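Ebbe Solheim
@ebbesolheim

1/ Repainting the back room in August. Posting as I go so I have the order of things written down for the hallway.

2/ Old color was a beige from before we moved in. New color is Koval matte white, the flat one, no sheen. I bought 2 cans and still have most of the second.

3/ Took everything off the walls on Saturday. Shelf brackets, the coat hooks, a thermometer that hadn't worked in years. Screws went into a jar with a label on it.

4/ Washed the walls with sugar soap and a sponge. The part behind the radiator took longer than the rest of the room put together.

5/ Filled the holes from the brackets. I used too much filler on the first few and paid for it in sanding. Small amounts, let it set, then a second pass if it sinks.

6/ Sanded with 120, then wiped down with a damp cloth. Vacuum the baseboards before you open the paint. I did it after and got grit on the roller.

7/ Someone asked what the paint cost. 105 for both cans plus a tray and two roller sleeves, from the Wetis store out by the ring road. The Dornero white was cheaper but they only had it in satin.

8/ First coat looked bad. Streaks, beige coming through, roller lines near the window. Inna Prokopenko had told me to leave it alone until the second coat, so I left it alone.

9/ Second coat went on the next morning. Short nap roller, light pressure, always back toward the part you just did. I kept the cans closed between fills.

10/ On matte vs. satin: matte hides filler patches better and doesn't throw the window back at you. It also marks more easily. Illia Derkach has it in his kitchen and says he touches it up every spring.

11/ White next to a shadow goes gray and then almost cream again where it's brighter. Same paint all over. If you're comparing swatches, look at them at more than one time of day. Also a close look at a finished white will find you things like the tiny dark speck near the top left in this one. Leaving it for the touch-up round. 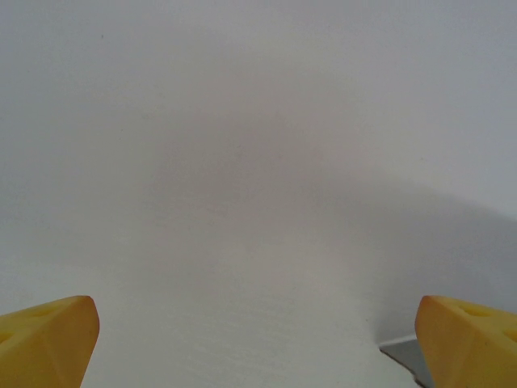 12/ Still to do: brackets back up, new hooks, one more go at the strip over the door. Hallway after that.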